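Irkley supper club fills every seat for its first fall season

The Irkley Supper Club is back, and what a start it has had! All 30 places for the opening dinner at Nultmont Hall were gone within two days, and the waiting list already runs to a second page.

The club began last winter as a potluck among neighbors on the north side of town. Word got around about the squash dumplings, then about the plum cake, and by spring people were driving in from across the county with covered dishes on their laps. This fall it moves into the hall for good, with a proper kitchen, long tables and a menu that changes every time.

Afshin Karimi, who ran the lunch counter on Mill Street for years, is cooking the first dinner on 26th October. He is planning slow-cooked lamb with dried limes, a big pot of herbed rice with a golden crust, and a bean stew for anyone who skips meat. "I want people to fight over the crust," he said. "If there's any left in the pot, I've done something wrong."

The Đinh family will bake the bread, and they have promised their sesame rolls too (get there early for those). Apples and pears are coming from Skuso Orchard, where picking has run late this year thanks to the warm weather. Expect them in the salad, in the dessert and probably in a bowl by the door to take home.

Food is served family style, so platters go down the middle and everybody helps themselves. Guests are asked to pass to the left, an old potluck rule that has survived the move. Talking to strangers is very much the point, and seats are drawn from a hat at the door, couples included!

Small plates and round trays make sharing easier, and the club would love to borrow more of both for the season. Put your name on the bottom with tape and drop them at the hall kitchen any weekday morning.

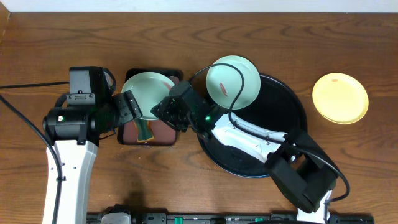 How to get a seat

Doors open at 6 p.m. and dinner starts half an hour later. Tickets for the next supper go on sale at the hall office the morning after the first one, at $31 for adults and $8 for children. Cash or check only. Tell the office about allergies when you pay, and bring a container for leftovers.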